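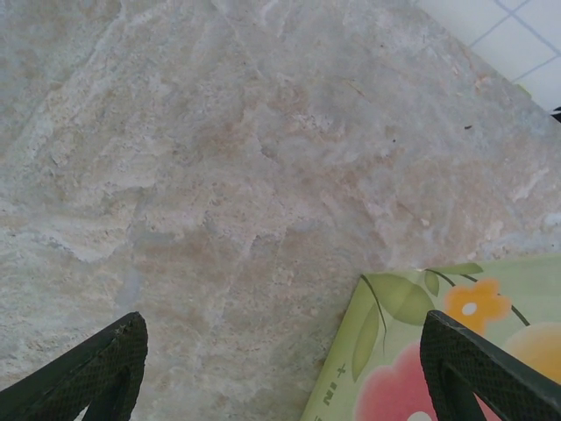 Which of the Biltari islands can be reached by the new ferry? Lambrechts and Mutico, both of them daily from March, with the smaller island of Evoma served on request.

The timetable was released by the harbour office at 9:00 and replaces the seasonal arrangement under which visitors booked a place on the supply boat. Departures are from the inner quay at Biltari town. The vessel carries 103 passengers on two decks and has a covered hold for bicycles, folding boats and diving equipment. Cars are not carried. Motorcycles travel only on the supply boat, which keeps its present hours.

The crossing to Lambrechts follows the sheltered channel inside the reef. The Mutico leg is longer and leaves the reef at its northern gap, where the swell is highest in the late afternoon. For that reason the last return sailing has been placed before 16:00, and passengers who miss it will need to stay overnight. Mutico has one guest house and a campsite with fresh water. Lambrechts has several places to stay, most of them within walking distance of the jetty.

Evoma has no permanent jetty. Landing is by tender on the western beach, and a stop is made when it has been requested at the ticket office by 18:00 on the previous evening. The master of the vessel may cancel the stop if conditions at the beach are unsuitable. In that case passengers are carried on to Mutico and brought back on the return sailing at no further charge.

Kulap Nuchit, who manages passenger services at the harbour office, said the request stop had been kept deliberately simple. "We need a name, a number of people and whether anyone has heavy gear. The tender takes nine, so a larger group will go ashore in more than one trip."

A limit of 600 visitors a day applies across the three outer islands. It covers private charters as well as ferry passengers, and is counted at the point of departure. Residents and their household goods are outside the limit. Day tickets, overnight tickets and a pass valid for a week will be sold at the quay. Overnight tickets show the island of stay and can be changed once.

Divers should note that the mooring buoys off the south side of Lambrechts have been renumbered — the old chart sold in town still shows the previous sequence. A corrected sheet is available at the ticket window. Anchoring on the reef flat remains prohibited, and the snorkelling trail on the eastern shore of Mutico stays closed until its marker lines have been replaced.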